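Trash day rules at Prerkdale, what are people doing?
Started by nlowther, 15 June 2025

nlowther
We moved into the Prerkdale building in spring and the new trash rules start in July. The notice says all household trash has to be bagged and tied, bags go down to the yard between 6 and 8 in the evening, and anything left in the hallway gets a fine. I work late four days out of seven. Is there any way to hand it off, or do I have to find a neighbor?
Also, do small bins in bedrooms need their own liner, or can I just tip them into the kitchen bag? The notice only says "bagged."

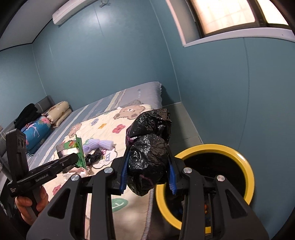

I asked the office by email and got the same notice back as a PDF.

yoga_m
You can tip the small ones into the kitchen bag. They only look at what ends up in the yard. I've been in the Manurung block for over 10 years and it has worked that way through three managers.
For the late shifts, ask at the desk for the side gate code. It used to be given to anyone with a work letter.

Arif Khoo
The code was changed after the winter. You need to fill in a form now and it takes a couple of weeks.
I disagree about tipping, by the way. If you have tissues, hair and dust loose in a big bag and it splits on the stairs, you're the one sweeping. I use a thin liner in every bin and tie each one.

yoga_m
That's a lot of plastic for a bedroom bin that gets a few tissues a week.

Arif Khoo
A roll costs next to nothing and I use the thinnest ones I can find.

ningsih_s
Cost is one thing, but I'm with Yoga on the plastic. We stopped lining the bedroom and study bins last year. They get a rinse in the shower once a month. The kitchen is the only one that needs a bag, and the bathroom if you have kids.
What I would like to know is why the window is only two hours. In my sister's building, Netumero, it's 5 to 10 and they don't have rats either.

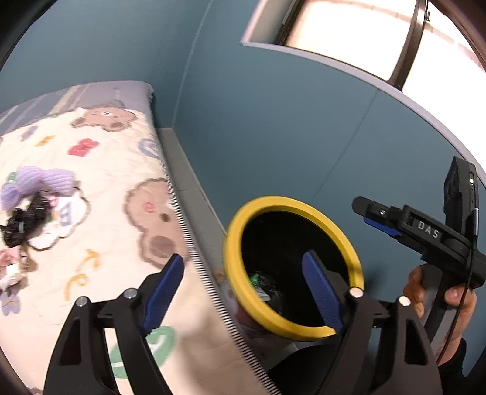 Her building also has a proper shed with a door, so I guess the bags aren't sitting in the open.

darmawan_liem
The two hours come from the hauler. Plonard picks up at 8:30 and the manager doesn't want bags out any longer than that. I went to the meeting. Someone asked for a shed and was told it would have to wait for next year's budget.
Nlowther – for the late days, put a note up by the mailboxes. I take bags down for the people across the hall and they do mine when I travel. Fill in the gate form as well.

nlowther
Thanks. I'll do the form and the note. Is the fine really $12 a bag? The notice doesn't give a figure.

darmawan_liem
$12 for the first one. It goes up after that but I don't remember to what.

Arif Khoo
It doubles. Second one is 24. Ask me how I know.

ningsih_s
Arif, was that one of your tied ones?

Arif Khoo
It was tied. It was also in the hallway at 9.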